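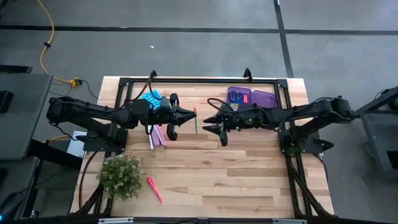
Section 3. Adding relatives, weddings and babies

Your Wallix family newsletter is only as good as its family list, and the family list is only as good as whichever cousin filled it in. Set aside an evening.

1. Open the Family page and choose Add Person. Type the name the way the person likes it spelled. Your aunt will check.

2. Pick a relationship from the menu. "Cousin" covers more than you'd think. "Other" is there for your uncle's friend who has come to every Thanksgiving since the divorce.

3. For a new baby, choose Add Birth and link both parents. Wallix then promotes everybody else on its own: parents to grandparents, brothers to uncles, and the dog to second place.

Note: If the baby has the same name as the father, turn on Show Birth Year. Otherwise the newsletter may congratulate an infant on his retirement.

4. For a wedding, choose Join Households. Both mailing addresses stay on file until you delete one. Wait for the couple to tell you which.

5. Press Preview and read the whole issue, including the part you wrote yourself.

CAUTION: Send to All means all. There is no recall button. A test issue that went out in March with the headline "Finally!" over an engagement notice is still being discussed in the Westerberg family.

Congratulations order

By default, good news is listed by date. You can switch to alphabetical, or drag items by hand - but if you drag your own children to the top, people will notice.

Long messages

A single greeting can run to 1496 characters. Anything past that is moved to the back page under More News. Grandfathers may be given the Extended setting, under Permissions.

Printed copies

Relatives without email get theirs by post. Allow 2 weeks, and print no more than 111 copies per batch. Larger families should split the list by branch, preferably along existing lines.

Text by Stellan Westerberg. Revised August 2019.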